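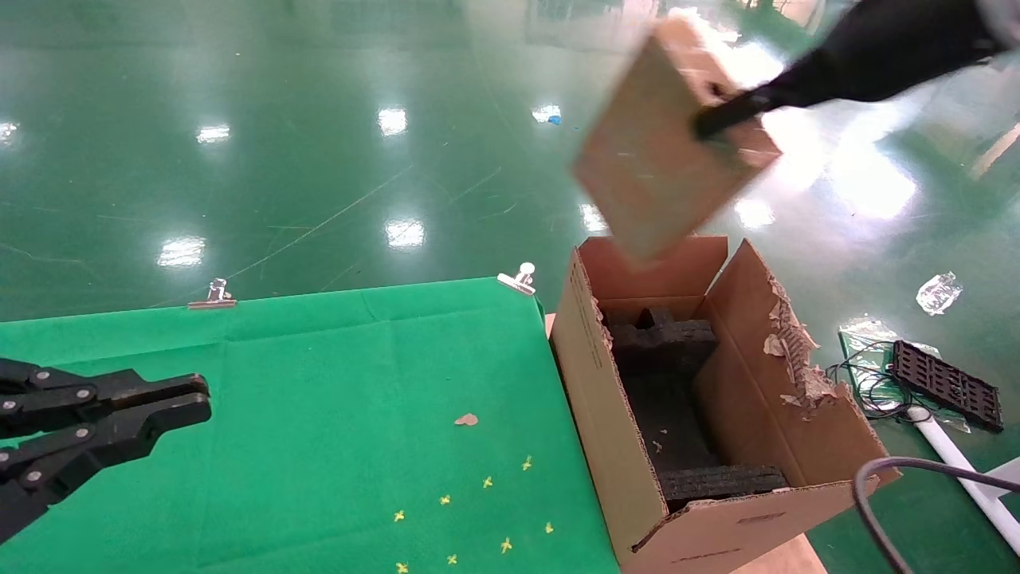

Pallside Automation, Favthorpe site
Internal tracker: Cù two-arm cell
Title: Right arm gets the panel as far as the box and then thinks better of it
Component: planning (Nerkton), possibly perception, depending on who you ask
Severity: blocks demo
Status: Resolved, with one item left open
Opened: July 5, 2021
Reported by: cell operator
Assigned to: Lâm Lại

Summary
Right arm picks the cardboard panel, carries it over, tilts it above the open box and stops. Nerkton reports "start state in collision" and won't plan the last move. Left arm stays over the cloth with its fingers open, waiting for a handover flag that never arrives. No fault lamp, no protective stop. The drives are perfectly content. It's only the planner that has doubts.

Steps to reproduce
Start the cell from cold. Load the pack-panel sequence. Let it run at normal speed. It stopped on the first go and on most of the goes after that. At crawl speed it usually works, which I'm told is interesting. I would call it something else.

What I expected
Panel goes in box.

What happened
Panel above box. Indefinitely.

Attached: planner log, joint log, depth recording. The log is long because somebody left it on verbose in April and we have all been too polite to change it.

Comment, Lâm Lại
Thanks. Which object pair does it name in the collision report? It should be a few lines below the error, under the wall of warnings about the deprecated gripper parameter. Please ignore the deprecated gripper parameter. It has been deprecated longer than I have worked here.

Comment, cell operator
It says: contact between "held_panel" and "octomap". I assume the octomap is the lumpy purple thing in the viewer.

Comment, Lâm Lại
It is the lumpy purple thing. So the planner believes there is something solid in the place where the panel already is. My money is on the box. The right flap is in ribbons and the depth camera makes a proper beard out of all those torn layers. Can you fold the flap further back, or swap the box, and try again?

Comment, cell operator
Swapped for a new box with crisp, unblemished flaps. Same error. The old box has gone back on the bench with its reputation restored.

Comment, perception
Looked at the depth recording. The beard is real but small, and it stays on the flap side. It doesn't reach the panel. For the record, perception would like it noted that the first suspect was perception.

Comment, Lâm Lại
Noted. You were also the second suspect. Trying the foam next: black foam in a deep box is about as friendly to a depth camera as a coal cellar, and the cavity between the upper block and the front strip comes back as mostly nothing. If the hole filling is bridging it, the planner would see a lid on the box.

Turned hole filling off for the box region. The inside of the box now looks correct, meaning it looks like a void with opinions. The stop still happens. Leaving hole filling off, as nobody can remember why it was on.

Comment, cell operator
Is it worth me just raising the release height? We did that on the last cell.

Comment, Lâm Lại
Please don't. The collision is in the start state, so it isn't objecting to where it's going. It's objecting to where it is. You could put the release height up in the rafters and it would be unhappy in the rafters.

Comment, Lâm Lại
Right, progress. I replayed the recording into Nerkton with the drives out of the loop and coloured the map cells by age. The cells touching the held panel are panel-shaped. They are flat, they are tilted the same way as the panel, and they trail back along the path towards the pick point like a dropped hand of cards.

It is colliding with itself. More exactly, it is colliding with where it was a moment ago.

How it's meant to work, for whoever inherits this ticket: before a depth image goes into the map, the self filter cuts out both arms, both grippers and anything attached to them. To do that it needs to know where the arm was when the image was taken. If it uses the wrong arm pose, it cuts a neat hole in thin air and leaves the actual panel in the cloud as an obstacle. At crawl speed the two poses are near enough the same and the filter padding covers the difference. At normal speed they aren't and it doesn't.

Comment, perception
Are you saying our timestamps are wrong?

Comment, Lâm Lại
I'm saying I measured it and the filter is pairing each image with an arm pose six frames out. I haven't said whose fault it is. I was going to let you have the morning.

Comment, perception
It's ours. The driver update changed the stamp from start of exposure to time of arrival on the host, and on that machine arrival is a relaxed sort of affair. There's a flag to put it back. The flag is documented in the header file, in a comment, under a different name.

Comment, Lâm Lại
Flag set. Offset between image and arm pose is now under one frame. Cell ran the sequence twice and then stopped in the same place with the same error. I have made a cup of tea.

Comment, cell operator
Would it help to know that it's worse when the panel comes in over the floor side? If I drag the waypoint so it travels over the cloth, it goes through.

Comment, Lâm Lại
Yes. That helps a great deal. I wish you'd said so before the tea.

Map cells are cleared when a later ray passes through them and hits something further off. Over the cloth, every ray lands on nice dull green fabric, so any stray ghost is wiped on the next image. Beyond the cloth the rays go down to the floor. The floor is glossy epoxy with the ceiling lights shining back out of it, and in those bright patches the depth camera returns no reading at all. No reading, no ray. No ray, no clearing. A ghost that lands in front of a reflection stays there until somebody restarts the node.

So there are a pair of faults holding hands. The timestamps make the ghosts and the floor keeps them. Fixing the stamps cut the supply right down, but the odd one still gets through on the fast swing, and one is plenty.

Comment, perception
We could fill the missing readings with the known floor plane.

Comment, Lâm Lại
We could, and I'd like to, though only outside the work area. I don't want it cheerfully inventing floor beside the box, where the loose plastic and the cables are. Clear plastic already gives us nonsense, and I'd like that nonsense to stay conservative. Made the following changes instead:

Map cells now expire if nothing has confirmed them for three seconds. Applies to the free space above the cloth and the box only. Table, box walls and the fixed cell geometry come from the model and don't expire.

Self filter interpolates the arm pose to the image stamp. It used to take the latest one and hope.

Padding on the held panel goes up while the arm is moving fast and returns to normal when it slows. The panel bends a bit when it's swung, and the model thinks it is a sheet of steel.

Nerkton waits for one fresh map update after the arm settles over the box before it checks the start state. If the check fails it asks for another update, up to 3 tries, and after that it stops as before. I don't want it retrying for ever. We've all worked with people like that.

Comment, cell operator
Ran it 12 times at normal speed, floor side, lights on full. Panel in the box each time. The second update was needed once. Cycle is slower by around half a second at the box, and I can live with it. The left arm now gets its flag and has looked very purposeful all afternoon.

Comment, Lâm Lại
Good. I also ran the old recording through the new build as a regression case. The hand of cards is gone. Recording saved with the test data under "ghost_panel", so please don't tidy it away.

Comment, perception
Put a check in the driver start-up as well. If the image stamp and the host clock disagree by more than a frame, it refuses to publish and says why in a sentence with a verb in it.

Comment, cell operator
Can I have the yellow crosses back in the viewer? They went when the colour overlay did.

Comment, Lâm Lại
That was me, colouring things by age. Restored. The small offcut of cardboard in the middle of the cloth will show up in the map too, quite rightly, as it exists. Sweep it off if it offends.

Resolution
Cause: late image stamps led the self filter to miss the held panel; missing depth over floor reflections stopped the leftovers being cleared. Fixed in the driver settings, self filter and Nerkton start check. Hole filling remains off in the box region.

Still open
Floor plane fill outside the work area, assigned to perception, no date.
Verbose logging, assigned to whoever gets to the config file first.
Deprecated gripper parameter: not assigned.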